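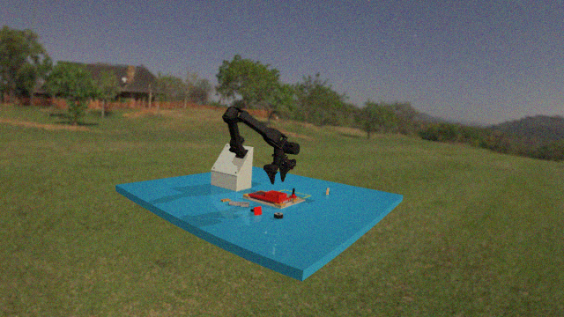
3. Method

3.1 Setting and sample

The study was carried out at Wedeo, a parts distributor with warehouses in Monthorpe and Orklow. Both sites run the same shift pattern and use the same pay bands, but they differ in how new starters are brought into the job. At Monthorpe each starter is paired with an experienced colleague for the first eight weeks. At Orklow starters attend a two-day course and then join a team straight away. The difference goes back to the time when the two sites had separate owners, and it was still in place when we collected our data.

All 2779 hourly paid staff were invited to take part. Invitations went out in October through the payroll system, with paper copies left in the canteens for those who did not use the online portal. Nearly 1800 people opened the survey and 1071 completed it. Incomplete responses were dropped. Agency workers were left out of the study, as their induction was run by the agency and records of it were patchy.

3.2 Measures

Role clarity was measured with a short set of statements such as "I know what is expected of me on a normal shift". Respondents marked each one on a five-point scale. We reworded two statements after a pilot in which warehouse staff told us that "objectives" meant very little to them. Intention to leave was measured with three statements on the same scale. Support from colleagues and support from the line manager were kept as separate measures, as earlier work has often run the two together and we wanted to see whether they behaved differently in the first year.

Length of service, shift and job grade were taken from company records with the respondent's consent. Where consent was refused, the answers were kept for the descriptive tables only.
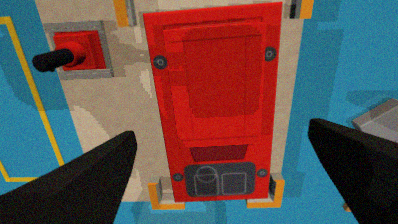
Figure 2. Red unit over a speckled panel on a blue surface (computer rendering).

3.3 Procedure

The survey took most people less than a quarter of an hour and could be filled in during paid time. Team leaders were asked not to be in the room. Completed paper forms were sealed by the respondent and collected by the research team at the end of each shift, including the night shift at Orklow, which had the lowest response of any group.

We used the Lopes checklist to code the open comments. Two coders worked separately and then met to settle differences. Most of these concerned comments about rotas, which could be read either as a complaint about the manager or as a complaint about the hours. We coded them under hours unless the manager was mentioned directly.

3.4 Analysis

Scores were compared between sites using regression, with length of service, shift and grade entered first. Staff with less than a year of service were then analysed on their own, as they were the only group likely to remember their induction well. Team membership was included as a random effect. We ran the models again without the night shift to check that its low response had not affected the site comparison, and both sets of estimates are given in the appendix.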